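2026년 6월 11일, 밤늦게

드디어 『플로카나르트』를 다 읽었다! 두 달 가까이 가방에 넣고 다녀서 표지 모서리가 다 닳았다. 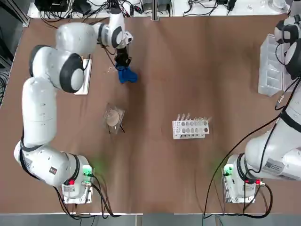

갈색 탁자와 흰 로봇 팔 두 대.

마를리스 아우어라는 이름을 처음 들은 게 작년 8월이었나. 번역 모임에서 이보나 두데크가 복사물 몇 장을 돌렸는데, 제염소 마을의 우체부가 자기 앞으로 온 편지를 배달하지 않기로 마음먹는 대목이었다. 그때는 작가가 누군지도 모르고 문장이 좋다고만 생각했다. 집에 와서 다시 읽고, 다음 날 출근길에 또 읽고, 결국 헌책방 세 군데에 전화를 돌렸다. 세 번째 집에서 "그 책 찾는 사람이 또 있네요" 하시는데 어찌나 반갑던지. 나 말고 누가 찾았을까? 지금도 궁금하다.

오늘 읽은 건 마지막 부, 170쪽부터다. 퇴근하고 저녁도 대충 먹고 앉아서 그대로 끝까지 갔다. 우체부의 누이가 퐁몽으로 돌아오는 장면에서 한참 멈춰 있었다. 아우어는 재회 장면을 쓰면서 두 사람의 표정을 한 줄도 적지 않는다. 누이는 문간에서 장화를 벗고, 우체부는 난로 옆 의자에 걸린 외투를 치워 준다. 그러고는 감자 이야기를 한다. 감자라니! 그런데 그 감자 이야기를 읽는데 목이 메었다. 바로 그 페이지 여백에 연필로 별을 그려 놓았다. 책에 낙서하는 거 싫어하면서.

해설도 재미있었다. 발트라우트 가서가 썼는데, 아우어의 생애를 짧게 정리해 준다. 약사의 딸로 태어나 일찍 어머니를 잃고 고모 집에서 자랐고, 플라트너 출판사에서 교정 일을 하면서 밤에 소설을 썼다고 한다. 첫 책은 1000부를 찍었는데 그중 812부가 창고로 되돌아왔단다. 그 숫자를 아우어 본인이 일기장 첫 장에 적어 두었다는 대목에서 웃다가 좀 숙연해졌다. 나 같으면 절대 안 적는다. 그런데 같은 장 아래쪽에는 바로 다음 소설의 등장인물 이름이 줄줄이 적혀 있었다고 한다. 되돌아온 책을 세고 나서 새 인물 이름을 짓는 사람이라니, 너무 좋다.

고모가 꽤 엄격한 분이었던 모양이다. 소설책은 일요일에 못 읽게 해서, 어린 아우어가 찬송가집 안에 모험소설을 끼워 읽었다고. 그러고 보니 2부에 나오는 오르간 반주자가 악보 사이에 연애편지를 숨기는 게 여기서 왔나 싶다. 가서는 이 연결을 따로 짚지 않던데, 내가 먼저 찾은 거면 좋겠다. (아마 누가 벌써 논문에 썼겠지.)

아쉬운 점도 하나 적어 두자. 중간에 소금 창고 소송 이야기가 너무 길다. 판사와 서기가 주고받는 농담은 몇 개 건너뛰었다. 나중에 미즈노 마사노부 씨한테 말했더니 자기는 그 부분이 제일 웃겼다고, 건너뛴 데를 꼭 다시 읽으라고 한다. 원문에서는 서기가 사투리를 쓴다나. 번역으로는 그 맛이 안 나는 게 당연하다며 한참 흉내를 내 주었는데, 나는 사투리를 하나도 못 알아듣고도 따라 웃었다. 주말에 다시 펴 봐야지.

즈엉 선생님, 아니 르엉 선생님(나는 왜 맨날 성을 헷갈릴까)이 추천해 주신 『유스투세로』는 다음 차례다. 지앙 르엉 선생님 말씀으로는 아우어가 말년에 쓴 짧은 소설이고, 한 사람이 하루 동안 시계 2개를 고치는 이야기가 전부라고 한다. 그게 전부라니 더 읽고 싶다! 도서관에 검색해 보니 한 권 있고 지금은 대출 중. 예약 걸어 놓았다.

잊어버리기 전에 오늘 베껴 둔 문장 하나.

"편지는 받을 사람이 집에 있을 때 가장 무겁다."

처음 복사물에서 읽었을 때는 멋 부린 문장인 줄 알았다. 끝까지 읽고 돌아와서 보니 우체부가 정말로 가방 무게를 불평하는 말이었다. 어깨가 아프다는 얘기를 앞 페이지에서 내내 하고 있었는데 내가 못 본 거다. 이래서 두 번 읽어야 한다니까.

벌써 한 시가 넘었다. 내일 아침에 이보나한테 다 읽었다고 메시지 보내고, 연필도 하나 새로 깎아 놓을 것.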